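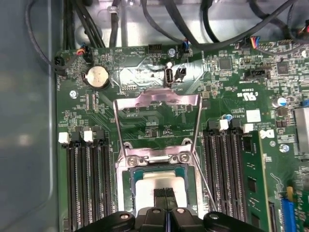

Socket with the load plate up, one stick left in the far right slot.

**Tower shuts off during renders, CPU reseat and paste questions**

**merike_p**
28/10/2024

I have the old Dell tower from the back office opened up and want to check a few things before I close it. It was bought used from Ramanauskas in Brurklow and has done layout work and some rendering since. In August it started shutting off with no warning. No blue screen, just off. It comes back if I wait a few minutes.

What I know so far:

- It happens under load. Browsing and email are fine all day.
- The last temperature I wrote down before a shutdown was 90 C.
- The fan on the CPU cooler spins and doesn't sound bad.
- Memory test with one stick passes. I haven't tested the others one at a time yet.

The cooler is off and the old paste came off in flakes, so I assume it was never changed. Questions:

1. Is it worth taking the CPU all the way out, or should I leave it in the socket, paste it and close up?
2. Does it matter which slot I use while testing one stick? There's a bank on each side of the socket.
3. I have a tube of Morard paste that has been in a drawer for a couple of years. Use it or buy new?

---

**rimantas_l**

1. Leave it in. If the machine boots and only quits when it gets hot, the contact side of the CPU is not your problem. Every time you lift a chip out you get a chance to bend a pin or drop it on the socket.
2. It matters. There's normally a diagram on the inside of the side panel showing which slot gets filled first. Follow that.
3. Squeeze some onto a piece of paper. If it comes out smooth and the same color all the way through, use it. If oil comes out first, throw it away.

90 is hot but plenty of chips will slow down before they cut out at that number. I wouldn't assume it's the paste and nothing else. What does the power supply look like?

---

**austra_magi**

I'd take the CPU out. You already have the plate open and it takes a minute. Look at the socket with a flashlight held low from the side. If all the pins catch the light the same way, put it back and you never have to wonder about it again. I've found a hair in a socket before, and once a smear of paste down at the edge.

Agree on the slot diagram. Also, change the coin cell while you're in there. It's up in the corner where you can reach it now, and it gets harder to reach in a lot of cases once the cards are back in. Write down your BIOS settings first if you can, especially the drive mode. If that resets to something else Windows may not start.

---

**rimantas_l**

A hair in a socket doesn't cause a shutdown at 90 degrees. We'll disagree on this one. She has a machine that works until it's loaded. Change one thing, test, then change the next. If she pulls the CPU, swaps the battery, repastes and moves the memory all in one go, she won't know what fixed it.

---

**austra_magi**

She wants the machine back in use, she's not writing a paper about it. But fine, the memory should be its own step.

---

**merike_p**

Thanks both. The diagram is on the panel, and the panel is at home with me while the tower is in the workshop, so I'll look tonight. The paste came out fine on paper. No oil.

Power supply: the slide-out kind with a blue latch at the end.

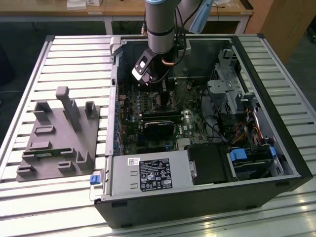 I haven't had the supply out yet. The label has the rating on it but I didn't write it down. The graphics card was added later by the shop, and I have no idea if anyone checked whether the supply could handle it. The drive side is a mess of cables and I'd like to tidy that too if it makes any difference to airflow.

Vija thinks we should stop spending time on it and buy something new. She got a quote for 800 for a basic tower. That would come without the drives or the card.

---

**haiyan_dai**

Get the number off the label before anything else. Add up what the CPU and the graphics card want and leave a good margin. A supply that's too small for the card gives you exactly what you describe: fine all day, then off under load, with no error. Heat can do it too. From the outside they look the same.

An easy way to separate them is to load only the CPU and watch the temperature. Then load only the graphics card. If it quits on the card test with the CPU sitting cool, look at the supply.

I use Gendska for this. It writes the log to disk every second, so you still have the last reading after it cuts out. Set the log length to 1,000 lines or it fills up and stops before you get to the interesting part.

On the cables: tie back anything that hangs in front of a fan. The rest is for looks.

---

**vija_p**

I said it was worth asking what a new one costs. I didn't say stop.

The person who renders on it loses half a day every time it quits, and that costs more than the part does. If it's the supply, how much is a replacement? Can you put in any brand?

---

**rimantas_l**

You usually can't use just any brand with these. The slide-in supplies are made to fit that case and plug in at the back of the bay. Search the part number on the label and buy a used pull from a place that takes returns. Still a lot less than 800.

Take the power cord out before you pull the latch, then hold the power button in for a few seconds. It should slide straight out. If it sticks, stop and look for a screw at the back before you pull harder.

---

**austra_magi**

And blow the supply out while you have it in your hand. Outdoors. Hold the fan still with a pencil so it doesn't spin up from the air.

How much paste are you planning on? With a wide heat spreader like that I'd put down a thin line in the middle with a short line across it. One small dot won't reach the corners.

---

**rimantas_l**

A dot is fine if the cooler is screwed down evenly. Go corner to opposite corner, a couple of turns at a time. More important than the shape.

---

**merike_p**

Update. I went with Rimantas on the order and Austra on the paste.

- CPU stayed in the socket. Lever down, plate closed, line of Morard with a cross line, cooler on in a diagonal pattern.
- Moved the test stick to the slot marked 1 on the panel. Boots normally.
- Ran the CPU load in Gendska for two hours. It settled well below where it was before and stayed on.
- Ran the card load next. Shut off after a few minutes. CPU was cool the whole time according to the log.

So there was a heat problem, and there's also something going on when the card works hard. I've taken the part number off the supply label and asked Ramanauskas if they have another.

I blew out the supply and a fair amount of dust came out of it. I didn't retest after that because it was late. Will do that before I pay for anything.

---

**haiyan_dai**

Retest with the card power plug reseated as well. Push until the clip catches. Then put the other sticks back one at a time, in the order on the panel, and run the memory test after each one.

---

**vija_p**

If the shop has the supply, tell them we'll pick it up. I'm in Brurklow anyway to return the monitor.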